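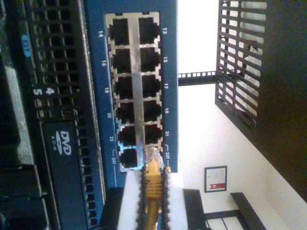
Port 24

The office in Mistport had one blue switch, and the night clerk had been told to learn it before winter. She worked for Fluvetari, which kept the ferry schedules. The phones and the ticket printers all ran through that switch, and when it quit, people stood on the dock with no tickets.

She came in at nine with soup in a jar. The twelve ports in the middle block were free, 13 up to 24, odd numbers on one side and even on the other. Her instructions were one page long. Run the yellow cable to 24. Call Nseir when it's in.

Nseir was the island office. It had 80 people in summer and one in the off season, and that one didn't like the phone.

She ate half the soup first.
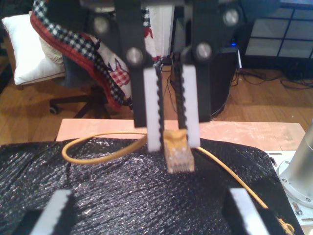
The cable was thin and wanted to curl. She straightened it with her hands and it curled again. Her father had fixed nets for 40 years and he used to say a line remembers the last shape you left it in. She had thought he meant something else by it. Now she thought he only meant line.

She called Nseir a little after ten.

"It's in," she said.

"Which one?"

"24."

"I had 23 written down." There was a long wait. "No. That's a seven. Never mind."

She asked if he wanted it moved. He said to leave it alone and write it in the book, so she found the Flastitz notebook in the drawer and a pencil to go with it.
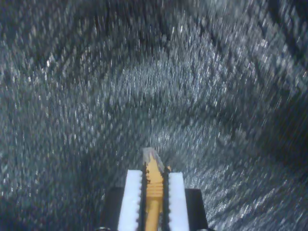 The yellow pencil, point up.

She wrote the port number and the time. Then she wrote "soup, half" under it and erased that. The first boat left at six. She put the lid back on the jar and went to check the printer.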